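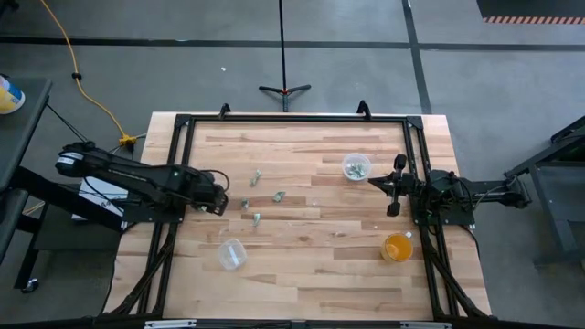

글·사진 Lech Kurek | 2023년 12월 4일

로봇이 사람을 해치는 장면은 영화에 자주 나온다. 로봇이 초록색 종잇조각 하나를 놓고 제 동료와 멱살잡이를 하는 장면은 아직 본 적이 없다. 그라라르(Grarard) 작업실에서는 지난 5월에 그 일이 일어났고, 수리가 끝나기까지 172시간이 걸렸다.

작업은 단순하다. 나무 상판 위에 흩어진 구겨진 초록색 조각을 집어 투명한 원통형 용기에 담는다. 유치원생이라면 노래 한 곡이 끝나기 전에 해치울 일이다. 그라라르는 여기에 팔 두 대와 엔지니어 네 명, 그리고 ‘에바르(Evar)’라는 제어 소프트웨어를 투입했다. 에바르의 임무는 두 팔 사이의 교통정리다. 왼팔이 들어가면 오른팔은 기다리고, 오른팔이 들어가면 왼팔이 기다린다. 좁은 골목에서 마주친 운전자들이 대개 알아서 하는 그 일을 코드로 적어 놓았다고 보면 된다.

사고가 난 날의 기록을 보면 205번째 시도까지는 아무 문제가 없었다. 그다음 시도에서 왼팔이 조각을 집으려다 놓쳤다. 얇고 구겨진 물건은 집게 사이에서 제멋대로 접히기 때문에 놓치는 것 자체는 흔한 일이다. 문제는 에바르가 이를 ‘집었음’으로 적었다는 데 있었다. 집게가 완전히 닫혔는데 손에 든 것이 없다는 사실을, 힘 센서의 기준값이 너무 낮아 알아채지 못한 것이다.

에바르는 빈손의 왼팔에게 용기 쪽으로 가라고 지시했다. 한편 카메라는 탁자 위에 남은 조각을 정확히 보았고, 그것을 새 물건으로 등록해 오른팔에 맡겼다. 여기까지도 망신일 뿐 사고는 아니다. 그런데 왼팔이 뒤늦게 재시도에 들어갔다. 재시도 명령은 교통정리 절차를 거치지 않게 되어 있었다. 급한 일이니 먼저 보내 주자는, 몇 달 전 누군가의 친절한 설계였다.

두 팔은 탁자 한가운데에서 만났다. 오른팔의 벌어진 집게가 왼팔 손목 위로 늘어진 케이블을 물었고, 왼팔은 맡은 바 임무를 다하려고 계속 당겼다. 비상정지 버튼이 눌렸을 때는 케이블 피복이 벗겨지고 손목 관절의 기어가 상한 뒤였다. 종잇조각은 멀쩡했다.

다친 사람은 없었다. 보고서 첫 줄에 적힌 이 문장이 나는 썩 편하지 않다. 충돌이 나기 전, 연구원 한 사람이 용기를 똑바로 놓으려고 상판 위로 손을 뻗었다가 거두었다. 기록상 로봇은 멈춤 상태였다. 다만 그 ‘멈춤’은 모터 전원이 끊긴 상태가 아니라 다음 명령을 기다리는 상태였고, 재시도 명령은 앞서 말했듯 줄을 서지 않는다.

조사를 맡은 외부 업체 모디세(Modise)는 같은 조건에서 2,000번의 모의시험을 돌렸다. 충돌은 드물게, 그러나 어김없이 재현됐다. 권고 사항은 길지 않았다. 재시도에도 예외 없이 같은 순서를 적용할 것. 손을 넣을 때는 모터 전원을 차단할 것. 집게의 힘 기준값을 실제로 다루는 물건으로 다시 잡을 것. 마지막 항목은 조금 민망하다. 원래 값은 단단한 나무 블록으로 맞춘 것이었고, 작업실에서 그 블록을 쓴 지는 오래됐다.

요즘 두 팔은 눈에 띄게 예의가 바르다. 한쪽이 집게를 벌린 채 기다리는 동안 다른 쪽이 천천히 움직이고, 서로 양보하느라 둘 다 서 있는 때도 있다. 에바르의 새 판에는 그럴 때 왼팔을 먼저 보내는 규칙이 들어갔다. 오른팔을 먼저 보내자는 의견도 있었는데, 회의가 길어져서 동전을 던졌다고 한다.

후속 장비로는 율로브(Jullov)의 촉각 집게를 검토하고 있다. 손에 무언가 들려 있는지 아닌지를 스스로 아는 집게다. 납품은 내년 봄으로 잡혀 있고, 그때까지는 전원 차단 스위치를 쓰기로 했다. 탁자에 손을 넣으려는 사람이 직접 내리고, 손을 뺀 다음 직접 올린다.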